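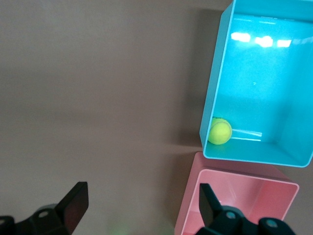 Two open bins, edge to edge.

3 min read

Search questions, topics, people... Go

How do I sort a giant pile of inherited postage stamps without losing my mind?

My great-uncle left me his stamps, and I mean all of them. There must be 2,000 and most are still stuck to corners torn off envelopes. A few are in little glassine packets with "Teixeira" penciled on them, which I think was a dealer he used to write to. I don't collect anything and I don't want to become an expert, but I'd feel awful tossing them. Do I soak them all? Sort first? By country, by year? My kitchen table has been out of action since February and my family is getting grumpy about it.
– Soledad Mercado

Answer 1

Sort first, soak later! I did the same thing with a shoebox from a yard sale and soaked everything on day one, and I ended up with 500 wet stamps drying on every towel we own and no idea what went with what.

My way is to do one quick pass with only two bins, keep and maybe. Don't look anything up on that pass, just go. Torn, creased, heavy black cancel across the face, that goes in maybe. Then take the keepers and split them by country, and only then get the water out. Lukewarm, face up, in a shallow dish, and let them float off the paper on their own (I used to peel and I ruined some nice ones). Bright red or green envelope paper gets soaked by itself, the dye runs like crazy. Dry them face down on paper towels and press them overnight under a heavy book.

Leave the penciled packets alone for now. If they came from a dealer they may be unused stamps with the gum still on, and you do not want those anywhere near water. I keep mine in a Murnetar stock book, the 30 page one, but any stock book with black pages is fine. Oh, and tweezers with flat tips, the stamp kind. Bathroom ones have ridges and they leave marks.
– Emmett Begay

Answer 2

just sell the lot by weight, most of it is common stuff anyway

Answer 3

I wouldn't sell by weight until someone has looked at those packets. Our stamp club in Ernthorpe does free look-throughs in the evening, 7 pm, and I bet there's one near you that does too. Also some newer US self-stick stamps don't come off in water at all, so trim the paper close and leave them as they are. I tried to catalog mine in Rellov and quit at 222, so I can't help you with the software side – a plain notebook has worked better for me.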